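4.2 Corpus and coding of pretrial release coverage

The analysis uses 1,856 news items that mention pretrial release, cash bail, or supervised release in the headline or the first two paragraphs. Items came from the Skonar news archive and were retrieved with the search string given in Appendix B. Reprints of the same wire story were collapsed into one record, and the earliest version was kept. Letters to the editor were excluded. Opinion columns were retained and flagged, as earlier work (Flanagan and Theodorakopoulos) found that columns and straight news differ in how often they name a statute.

Each item was coded on 10 variables. The central variable, attribution, records whether the text links a specific alleged offense to a change in bail law. An item was coded as "direct" if a speaker or the author stated that the law led to the person's release, and as "implied" if the law and the offense appeared in the same paragraph with no statement joining them. All other items were coded as "absent." A second variable records whether the charge was eligible for bail under the rules in force before the change. Coders took this information from the charging document where one was available and left the field blank where it was not.
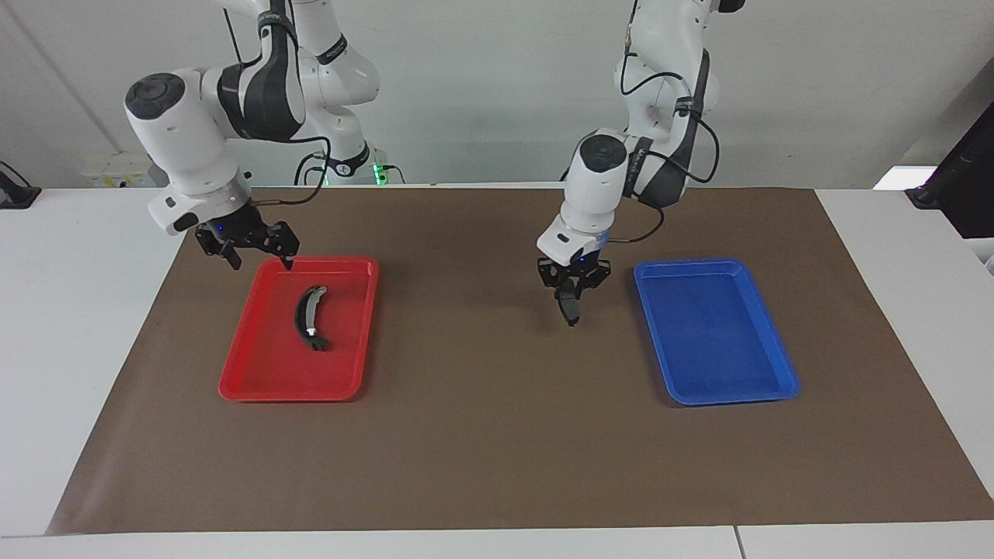

Figure 3. Two robot arms at a table with plastic trays on a brown paper mat. Photo: Citov.

Coding was done in the Ivari annotation tool by 7 trained coders. Each coder worked through a practice set of 65 items, which were then removed from the corpus. Disagreements on the attribution variable were settled by discussion between the two authors. Most of them concerned the line between "direct" and "implied" in items that quoted a union official or a candidate for office. The codebook was revised once, in May, to state that a quotation counts as direct attribution even when the reporter disputes it later in the same item. Items coded before the revision were coded again under the new rule.

Three limits apply. First, the archive holds few transcripts of local television news, a format in which short crime items are common. Second, the eligibility field depends on public charging documents, and these are harder to obtain for cases that were sealed or dismissed. Blank fields were treated as missing and were not imputed. Third, the unit of analysis is the item, so a single case that drew heavy coverage contributes many records. To address the third point, Section 5 reports all main results twice, first by item and then by case, using the case identifiers assigned with the matching procedure of Economou.

The codebook and the list of item identifiers were last updated on June 5, 2021. Full article text cannot be shared under the terms of the archive license.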